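How a Spacecraft Docks

Space Science for Young Readers, ages 9 to 12
Updated 7 Jul 2025

Two spacecraft in orbit can join together while both are moving at thousands of miles per hour. The joining is called docking. It depends on careful timing, small engines and a set of metal parts that have to fit together very closely.

What docking means

Docking is when one spacecraft flies itself into a port on another spacecraft and locks on. A port is a round opening with a ring around it. Once the two rings are sealed, the crew can open the hatches and float from one craft to the other.

There is a second way to join, called berthing. In berthing, the arriving craft stops close to the station and holds still. A robotic arm reaches out, takes hold of it and moves it to the port. The arriving craft does none of the final pushing.

Why speed is not the main problem

The International Space Station travels at about 17,500 miles per hour. A visiting craft travels at nearly the same speed in the same direction. Think of two cars side by side on a highway. A passenger in one car sees the other car hardly move at all.

Engineers call the difference between the two speeds the relative speed. In the last part of a docking, the relative speed is very low, slower than a person walks.

The steps

Step 1. Launch into a lower orbit. An object in a lower orbit goes around Earth in less time than an object in a higher one. The visiting craft starts low and catches up.

Step 2. Raise the orbit. The craft fires its engines in short burns. Each burn changes the shape or height of the orbit. Speeding up at one point raises the opposite side of the path.

Step 3. Line up. The craft moves onto a straight line that leads out from the port. Sensors measure the distance, the angle and the relative speed many times each second. Small engines called thrusters turn the craft or move it sideways.

Step 4. Close in. The craft moves forward, stops at set points and waits for permission to go on. If a measurement is wrong, the craft backs away.

Step 5. Soft capture. The first rings touch and small latches catch. The craft are now joined, but loosely. Parts in the ring absorb the leftover motion, much as the springs in a car absorb a bump.

Step 6. Hard capture. The ring pulls in and strong hooks close. Rubber seals are pressed flat so that air can't leak out.

Step 7. Check for leaks. The crew lets air into the space between the hatches and watches the pressure. If it holds steady, the hatches can be opened.

Holding on without pushing away

On Earth, an object on a table stays put because gravity presses it down and friction keeps it from sliding. In orbit, a light touch on a floating object sends it drifting off. A capture tool therefore has to surround the object, or touch it on opposite sides at the same moment, before it squeezes. If one side touches first, the object moves away from that side.

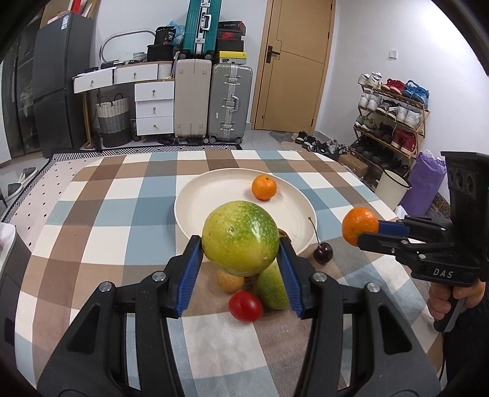 Try it: the Wiscombe ring test

You will need 2 paper cups, 128 inches of string and some tape. Ask an adult to help with the cutting.

1. Cut the string into 2 equal pieces.
2. Tape one end of each piece to the bottom of a cup, and the other end to the top of a door frame, so that both cups hang with their open ends facing down. Leave a hand's width between them.
3. Wait until both cups stop moving.
4. Push one cup slowly toward the other until the rims touch. Write down how far the second cup moves.
5. Repeat with a faster push.

The second cup swings farther after the faster push. A docking ring has the same problem, so visiting craft arrive slowly.

Words to know

Berthing: joining two craft with the help of a robotic arm.
Burn: a period when an engine is firing.
Hatch: a door that seals in air.
Orbit: the path of one object around another.
Port: the place on a spacecraft where another craft can join.
Thruster: a small engine used for turning and for fine movement.

Next in this series: How a Space Suit Holds Air (August)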